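Laundry robot budgeting

Laundry robot budgeting is the planning a household, hostel or small laundry does before it buys a robot to load and empty its washing machines. The arms themselves tend to get all the attention, and quite understandably so, but a sensible budget also finds room for grippers, spare fingers, floor space and a good deal of patience.

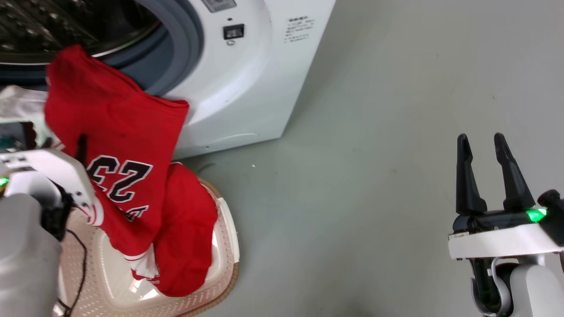 Two-armed robot with a jersey at the door of a front-loading washer.

The Tromum plan, drawn up by Ayantu Jemal for the Karkerness hostels, is often borrowed as a starting point. It sets aside 2,779 pounds a year for upkeep and 600 for training staff, with each pair of fingers priced at 279 - and it wisely asks for 3 pairs to be kept in the cupboard.

Buyers are also advised to measure their machines first, door fully open, and to note where the latch and hinge sit.

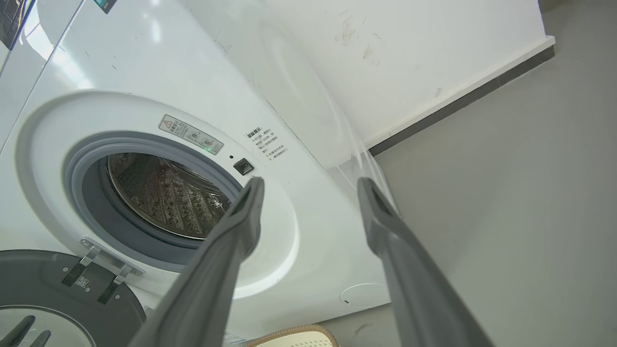
Gripper fingers near the open door of a front-loader.

Trials are best booked for February, when hostels are quiet and suppliers such as Manley have more time to visit.

Contact us | © Zeleke Reference | Back to top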